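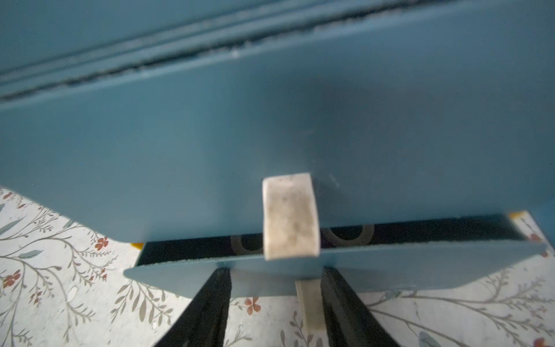 What does the Cokiner gripper kit include, and what must a buyer supply?
The kit includes the two-finger gripper, a wrist camera, one mounting plate and the control software. The buyer supplies the arm and a computer to run it.

**1/5** Vornen has completed its review of the Cokiner kit, offered in the region through Ostalport. The review was directed by Frauke Haberkorn. Findings are given in the posts that follow.

**2/5** The work covered household furniture only: doors, drawers and pulls. Painted pieces with signs of use were preferred to new stock. A chunky cream pull on a teal front, gray with smudges, is closer to what customers own than a clean sample from a catalog.

**3/5** The unit on review logged 1787 grip cycles. Finger pads were inspected every 1000 cycles, as the manual directs. The pads remain in service. Lorenz Aigner notes that the fingers are narrow enough to approach a slim post from both sides — a point in the kit's favor for small furniture.

**4/5** Two reservations are recorded. The wrist camera has a fixed focus, and parts nearest the fingers can look soft. The software also asks the operator to confirm the grip point by hand whenever a handle overlaps a dark gap. Ostalport has been informed of both and expects a software update in January.

**5/5** Vornen rates the kit suitable for training rooms and small workshops. It is not rated for unattended use. The Lazăr mounting plate is sold separately and was not part of this review. Requests for the full report may be sent to Ms. Haberkorn's office — please state the make of arm in use.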